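From: Hina Mohmand
To: Carnden Reuse list
Subject: Re: [carnden-reuse] What do we do with all the leads?

Hi all,

Sorry this got long, I had a pot of tea on the go and kept typing. Naheed's message first so it's all in one place:

Naheed Tanoli wrote:
> Evening everyone. I went to the store cupboard at Korham Road for the
> extension reel and couldn't get past the boxes. Every one I opened was
> leads. Power leads, printer leads, leads with a brick on the end and
> nothing to say what the brick was for. Saqib tells me we took in
> another lot when the Zaidi offices cleared out and that nothing has
> gone back out since.
>
> Can we please agree what we're keeping? I'm not against leads. I would
> like to be able to reach the reel though, and the hoover, and I'd quite
> like the bottom shelf back for the paint.
>
> Also does anybody want a fax machine.
>
> Naheed

No to the fax machine, sorry! But yes to the rest of it, and I've made a start. I brought the cupboard boxes home in the back of the car (two trips, and my suspension has not forgiven me) and I've been working through them on the evenings when there's nothing on.

First thing I learned is not to tip a box out. I did that with the first one and ended up with a thing the size of a sheep on the carpet. You can't find an end. You find what you think is an end and it's the middle of something else. So now I leave them in the box and work from the top, lifting one loop at a time and giving it a gentle shake, and if it won't come I leave it and try its neighbour. Slower to begin with but you do get there, and the cat is less interested.

Second thing: look at the plug before you look at anything else. I wasted a whole evening sorting by length, which felt very organised and was no use to anyone, because when somebody comes in on a Repair morning they never say "have you got a long one", they say "have you got the one that goes in the back of a monitor". 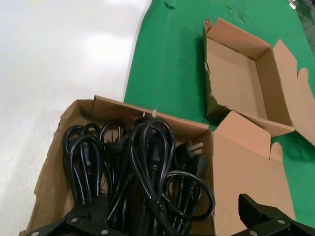
So the piles I've ended up with are these, and shout if you'd do it differently.

Kettle-type leads, meaning the ones for monitors and desktop computers and some of the bigger printers. (I know, I know, Mircea, they aren't really kettle leads, a proper kettle lead has the notch. Everybody calls them that and I'm too old to stop.)

Figure-of-eights, for radios and small printers and that sort of thing.

Cloverleafs, for laptop bricks. We always run out of these at Repair mornings, so I'd keep every single sound one.

Foreign plugs. Flat pins, round pins, anything that won't go in a wall socket here. I had been putting these straight in the scrap bag and then Rukhsana rang and told me off, because her cousin's lot ship refurbished computers abroad and are always asking for them. So they've got their own box now. Please don't snip the plugs off them! They do need to be sorted by country at some point and I'm not volunteering for that bit.

Bricks with no home. If the label is readable I write the voltage and the amps on a bit of masking tape and stick it on the brick where you can see it. If the label has rubbed off I don't think we should be giving it to anyone.

Scrap. Anything nicked, squashed, sticky, gone stiff, or with a moulded plug that's come loose from the cable. Also anything that's been mended with tape by somebody's dad. I know it seems a shame, but we can't hand those over and they do fetch a bit of money by weight.

Which brings me on to numbers, because Naheed will ask. I've counted 194 leads so far that look fit to be tested. Looking only, mind, none of them have been near the tester yet. Saqib, is it still at yours, and does it still need that fuse? I'd suggest we keep 100 of the common ones at Korham Road once they've passed, and everything over that goes to whoever can use it. A hundred sounds mean when you say it out loud, but we gave out hardly any last winter apart from the cloverleafs.

Now, tying them up. I had a go with elastic bands and they perish, you come back in a year and there's a horrible crumbly line melted onto the cable. Twist ties off bread bags are all right but you never have enough. What's working best is that hook-and-loop tape on a roll, the Ploletti shop by the station does it cheaply and you can cut it as short as you like. Fold the lead in half, in half again, wrap once round the middle, done. Please don't wind them tight round your hand and elbow as though you were on a ship. It puts a twist in that never comes out and then the next person gets the sheep.

If you want to help, what I could really do with is:

- boxes that aren't falling to bits. Shoe boxes are too small, banana boxes have that hole in the bottom. The sort copier paper comes in would be lovely.
- somebody with a car who can take the scrap over to the metal place, as they shut before I finish work
- masking tape and a marker that hasn't dried up
- a couple of hours from anyone who finds this kind of thing soothing. I do, a bit. You can have the radio on. There will be cake if I've had time.

Mircea, you said last time you had some of those plastic drawers going spare from the garage. Did you mean it, and how deep are they? The figure-of-eights would fit in nearly anything but the kettle leads spring back up the minute you shut the lid on them.

One more and then I'll stop. Could we put a line on the donations page saying leads only if they come with the thing they belong to? I know we said that in August and people were worried it sounded unfriendly. I don't think it has to. "Please tape the lead to the item" would do, and it would save us most of this. Rukhsana, you've got the login, haven't you?

Naheed, the reel was behind the hoover, by the way. I've put it on the hook just inside the door. The bottom shelf is yours as far as I'm concerned, but get your paint on it quick before someone turns up with another carload.

I'm in most evenings after seven if anyone wants to drop boxes off. Ring the bell twice, it sticks.

Hina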